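Keeping a Wood Bench Top Flat Through the Heating Season
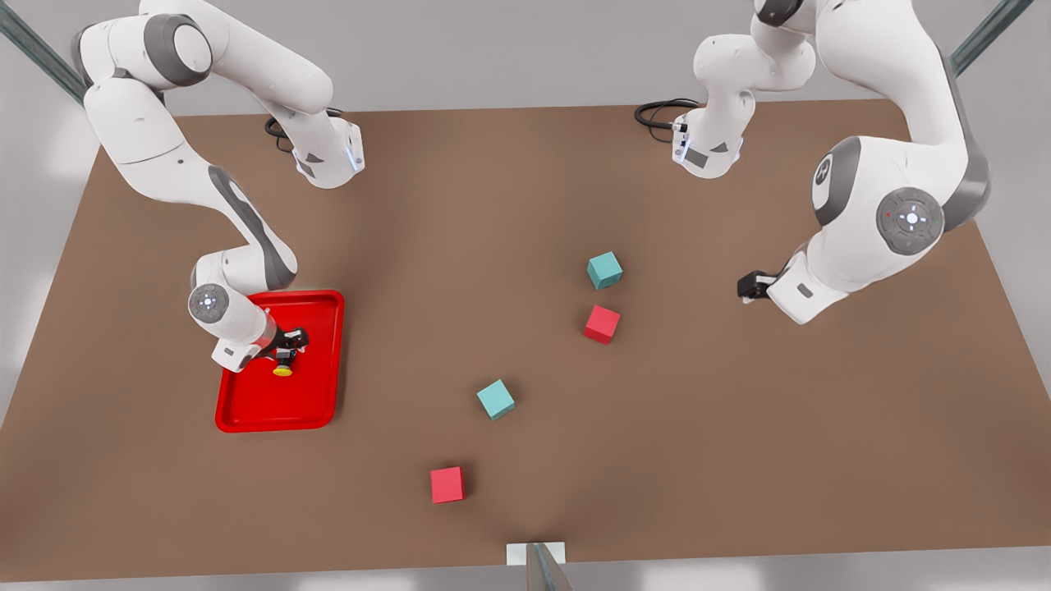
Brown tabletop with a red tray and four small cubes.

Wood moves across the grain as it gains and loses moisture. Movement along the grain is small enough to ignore in furniture. A top that is free to move on its frame stays flat. One that is fixed rigidly will cup or split, usually near a fastener.

Heated indoor air is driest in late winter, and March is a sensible month to check a bench. Lay a straightedge across the width at both ends and at the center, then along both diagonals. Slide a feeler gauge under any gap. Write the readings on the underside in pencil, with the room humidity beside them. A single set of readings says little. A second set, taken in summer, shows whether the gap is seasonal.

Finish matters as much as fastening. A top sealed on one face only takes on moisture unevenly, and the bare face swells first. Both faces and the end grain should get the same number of coats. The workshop at Stuso compared 2 tops cut from the same stock, one sealed all over and one sealed only on the show face. The second had cupped visibly by the end of the season.

Fasteners should run in slots set across the grain, with washers under the heads. Tighten until the washer stops turning by hand, then leave it. The Bimix clip does the same job in a routed groove and needs clearance on both sides of the rail.

Sanding a cupped top flat in dry weather is a common mistake. The board recovers in summer and the sanded face becomes a crown. Check the fasteners first, let the room settle, and measure again before removing any material.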